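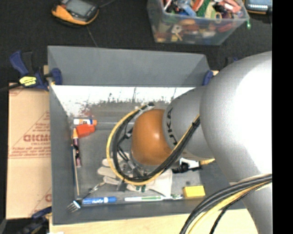 4.2 Mounting the bin for the Sastico picking kit

Set the gray bin within reach of the arm before you load any items. Clamp it at the corners, as with the blue clamps on this bin, and keep the handles clear of the cable loop at the wrist.

1. Stop the arm and lock the controller.
2. Tighten each clamp by hand.
3. Place up to 30 mixed items in the bin.
4. Run the Getden check at low speed.

Note: Shiny bin floors can cause missed picks. Adjust the lamp angle.

CAUTION: Keep hands out of the bin while the arm is powered.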